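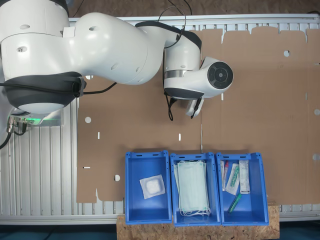
Ileana Jitaru read the last version of this section and wrote back that she'd skip hand guiding completely and do everything with the remote, and could I please put the remote steps first. I went back and forth on it, Ileana, and you got half of what you wanted: the remote now has its own full set of steps, but hand guiding stays in front. People who have pushed the arm through a task once with their own hands drive it much better afterward. I've seen it with every new person on the Prado bench so far!

Section 2. Showing the arm a pick

You should already have Fillow running and the arm homed (if you don't, go back to the start-up section). Everything below uses the three-bin layout, with gauze on the left, masks in the middle and the mixed bin on the right. Start with the gauze. It's one flat item in a bin by itself, and it forgives a lot.

2.1 By hand

1. Look at the strip on the base. Green means you can go on. Any other color, stop here and see the fault table at the back.

2. In Fillow, open a new task and give it a name you'll still understand in a month. I have a folder full of tasks called "test" and I can't tell you what a single one does.

3. Set the mode to Guide and wait for the click from the joints.

4. Hold the arm at the wrist, one hand above and one behind. Don't pull on the gripper or on the cable that hangs below the wrist.

CAUTION: Keep your free fingers out from between the forearm and the upper arm. The arm is light in Guide mode and it folds faster than you'd think.

5. Press Record, then move to a spot well above the bin. Pause there for a second. Fillow turns pauses into waypoints, so a nice clear pause now saves you a lot of editing later.

6. Come straight down between the bin walls, stop just over the item, and press Close on the tablet.

7. Lift straight up until you're clear of the rim, pause again, then carry on to the drop spot and press Open.

8. Press Stop. Take both hands off before you switch out of Guide mode -- the joints lock right away and it's an unpleasant little jolt if you're leaning on them.

Note: Your first recording will be wobbly. Mine still are. Leave smoothing at 1000 and play it back at low speed before you decide it's bad.

2.2 By remote

Use this one once you've moved on to the masks or the mixed bin. Your hands are out of the way, so the overhead view stays clear, and you can make the small wrist turns that are really awkward to do by pushing.

1. Plug the Ospina handset into the tablet and pick it from the device list. If Fillow asks for a pairing code, ours is 1916 (it's also on the tape on the back of the handset).

2. Stand where you can see down into the bins. I like the side across from the base, with the arm pointing toward me at a slant.

3. Hold the dead-man switch halfway. Squeezing it all the way down counts as letting go, and everybody does that on day one.

4. Try each stick gently, up in the open air, before you go anywhere near a bin. Left and right can feel swapped depending on where you're standing, and the Mirror setting fixes it.
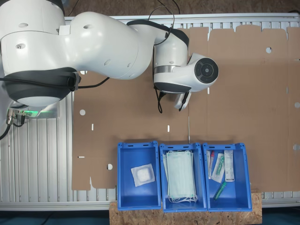 5. Turn the wrist before you go down. The jaws should close across the short side of whatever you're picking, and there just isn't room to sort it out once you're between the walls.

6. Press Record and run the pick the same way as in 2.1, with the same pauses up high.

7. If you bump a bin, stop recording and throw that take out. Put the bin back on its marks, too! A bin that has slid even a little will make your next good take a bad one, and you'll blame the handset.

CAUTION: Mask ear loops love to catch on the jaws. Go in toward the pleated part of the stack, away from the end where the loops are, and lift slowly. If one snags, let go of the switch and free it by hand with the arm stopped.

Note: For the mixed bin, record each item as its own task. I tried doing the whole bin in one long take back in March, and I had to redo it all when one tube rolled.

2.3 Saving

Tap Keep for every take you want and Drop for the rest, then Sync. The bar at the bottom goes to the Flemel drive and can sit still for a while on a long take, so give it time before you tap Sync again. Tapping twice makes two copies, and you'll have to delete one by hand from the Tasks page.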